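Skiltum Desktop Teardown Notes

README for the parts list and the opening steps, version 2

What is in this folder

These notes cover office desktop towers that come through the Unddale reuse shop. Each tower gets opened, checked, and stripped down to the parts worth keeping. The folder holds the parts list (parts.csv), the step sheets, and a short text file for every machine with whatever the bench had to say about it.

The list has 170 entries so far. The shelf in Unddale has room for 200 machines, so expect it to grow.

Laying out the tower

Lay the tower on its side with the open side up. The removed side panel can stay on the bench next to the case, inner face up so the plastic posts don't get pushed sideways. Keep screws in the tray, not on the bench. The slats will eat them.

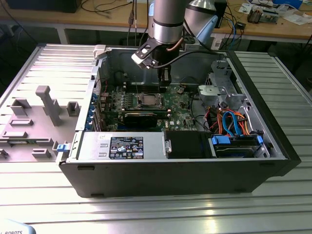 Before touching any part, write the shelf number in the notes file. Machines of the same model look alike once the panel is off, and a swapped number is hard to fix later. Then go over the inside by eye:

1. Colored latches and rails. On many office models, blue plastic marks the places meant to be opened by hand, such as the expansion slots and the drive rails. Try these before reaching for a screwdriver.

2. Cables. Note which ones cross over the motherboard and which stay along the edge. Thin header wires come off last. Pull on the connector and never on the wire.

3. Metal brackets and cages. Look for keyhole slots and small screws in the floor of the case. Some cages slide before they lift, and forcing one will bend the sheet metal around it.

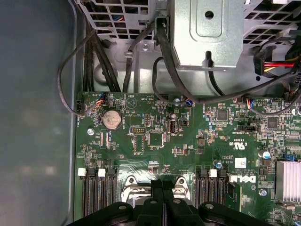

Columns in parts.csv

shelf_no: the number on the shelf tag
part: one of the names from the list below
state: keep, scrap, or ask
tool: hand, driver, or both
note: free text, can be blank

Part names

Use these names and no others: side panel, motherboard, processor, memory, expansion card, power supply, hard drive, optical drive, drive cage, fan, shroud, cable, latch. Earlier files from Vass used "caddy" for both the cage and the rails. Those rows have been changed to drive cage, except for 4 where the note didn't make clear which one was meant – they are marked ask.

A power supply is always entered as one part. It is not opened here. If the label can't be read, write "label unreadable" in the note column and set the state to ask.

Hard drives go in the locked box the same day. The blue rails stay with the drive until it has been wiped, then go back in the rail bin.

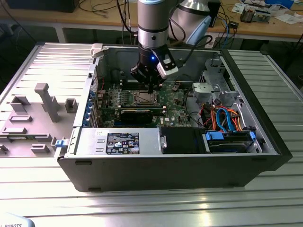

Unddale, February 21, 2019

Version 2 adds the tool column and the shorter list of part names. Rows from the first version have been filled in where the notes allowed it. The rest have a blank in that column, and a blank means unknown – please don't read it as "hand."

Known gaps

Fans and shrouds were skipped in the first batch from Fluvdale and show up only if someone wrote them in the note. Cable lengths are not recorded. Memory is entered by slot, so one machine can have several memory rows, and empty slots get no row.

The next update is planned for September. Corrections can be added to corrections.txt with the shelf number at the start of the line.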